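Daltlow Square Folding Table, White

The Daltlow is a square table with a white top and metal legs that fold flat. It is made for rooms where a table has to go away again: a small living room, a spare bedroom, a rented place with no dining area. Rizzi has sold it since May in one size and one color.

The top is glossy and has rounded edges, so you can pass close to it in a narrow room without catching a hip on a corner. It is set up by opening the leg frames until they click and then turning the table over. One person can do it. Put a towel down first if your floor is tile, as the surface will scuff if it is dragged around face down.

Folded, the Daltlow fits behind most doors and between a couch and the wall. It weighs 14 pounds.

Placing it near a couch

Many buyers put the Daltlow in front of a couch instead of using it as a dining table. It stands higher than a coffee table. You can eat at it sitting forward, or work at it with a laptop, but you will not want to put your feet on it. Set at an angle, it leaves a way through on both sides, and it becomes the place where mail, keys and cups get put down when you come in.

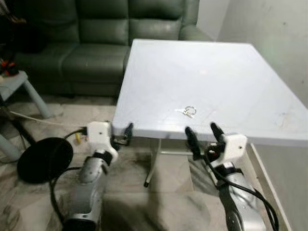 Leave enough space to get your knees under the front edge. If you use a low side table as well, keep it at the other end of the couch so the two tops don't fight for the same spot. The feet are dark rubber and do not mark tile or sealed wood. On thick carpet the table has a little give, and a cup of coffee should be kept away from the edge.

Cleaning and wear

White shows everything. Fingerprints and smudges come off with a damp cloth and a drop of dish soap. Dry the top afterward or it will streak. Do not use scouring powder or the rough side of a sponge, which takes the shine off and makes later stains harder to remove.

Coffee, tea and rust from metal cans leave brown marks if they sit overnight. A paste of baking soda and water, left on for a few minutes and wiped away gently, lifts most of them. Fine scratches are permanent. They are easiest to see with a window or lamp behind the table and do not affect its use. Tape should be peeled off slowly, and any glue left behind can be rubbed away with cooking oil.

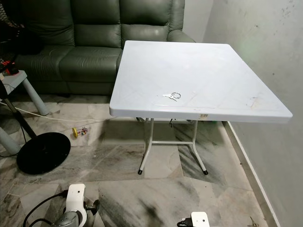
Leonardo Mancuso writes that he has had his for 2 years and uses it every day, and that the top has gone dull only where he slides his plate. He would have liked a darker color. He also found the leg locks stiff at first and says they got easier after a few weeks.

The locks can be loosened with a little silicone spray. Don't use kitchen oil on them, as it collects dust.

In the box

Daltlow table, assembled
4 spare foot caps
2 felt pads for storing the table against a wall
Care sheet

Spare parts are sold separately under the Skarkari name. The Zorkeck carry strap fits this table and is listed with the accessories.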